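Chapter 2
Heat Loss and Insulation

A hot drink left on a desk cools quickly at first, then more slowly as it nears room temperature. The wider the gap between the two, the faster heat leaves.

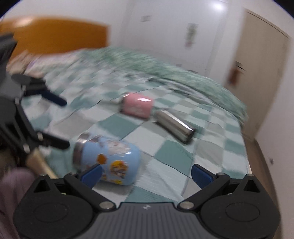

Heat travels by conduction, convection and radiation. Most containers lose it in all three ways at once — through the walls, from the open top and from the outer surface.

In this chapter you will plot a cooling curve for water that starts at 78 °C and read its temperature after 45 minutes.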